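Simard Floor Notes, item 117: Sink station, cloths and bench layout

The wash point on the open floor was moved onto the cleaning schedule in February. It had been left out of the earlier version, which covered the tables, the shelving and the kitchen. Usman Bhutto has written the procedure, and it is now in the Plikano folder with the other room sheets.

The dry cloth and the damp cloth are separate items and are stored separately. Cloths come in packs of 16. The dry one is used last, on the basin top and then on the faucet. A used cloth goes to the wash bag at the end of the session and is not left folded over the edge of the basin. Shake it out first; a crumpled cloth holds grit and will mark a gloss surface. 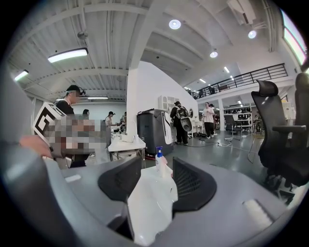 White cloth, with the blue-headed pump bottle behind it.

Order of work at the basin:

Move everything off the top, including the toothbrush and the cup.
Spray the top and leave it for one minute.
Wipe from the back edge toward the drain.
Wipe the base of the faucet, where soap collects.
Dry with the second cloth.
Put the items back.

The pump bottle is refilled from the 500 ml pouches on the Bisow shelf. Fill to the shoulder only, or the pump overflows when it is screwed back in. The spray bottle is topped up separately and the two liquids are not interchangeable. Soap in the sprayer blocks the nozzle, and we have already replaced one trigger this year.

Chairs are the other open point. The wheeled office chairs drift toward the middle of the floor during the day and end up across the route to the sink. At close they go back to the desks. Seat height is left as found. The floor sheet lists 268 as the extension for reporting a chair with a sticking caster. 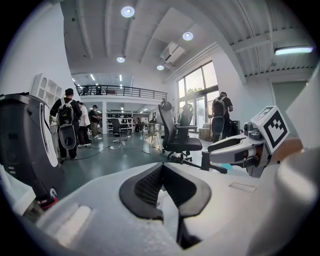 Page last changed: 2026-03-14

Overhead lights stay on until the basin has been dried. Streaks on the white top show clearly under the ceiling fixtures and are easy to miss by window light alone in late afternoon. Close the window side last.

For the basin top itself, the agreed positions are as follows. Pump bottle at the back left corner, cup and toothbrush beside it, spray bottle on the right. Leave the area over the drain clear. Bags go on the small table to the left of the vanity and never on the basin top.

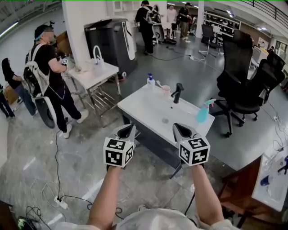
Vanity and side table. Spray bottle at right; white bag on the table.

The lower wire shelf of the side table is for spare cloths only. Buvusent has quoted for a second table on the same pattern, and Jade Ross is checking the width against the space available. Corrections to the room sheet go to Usman.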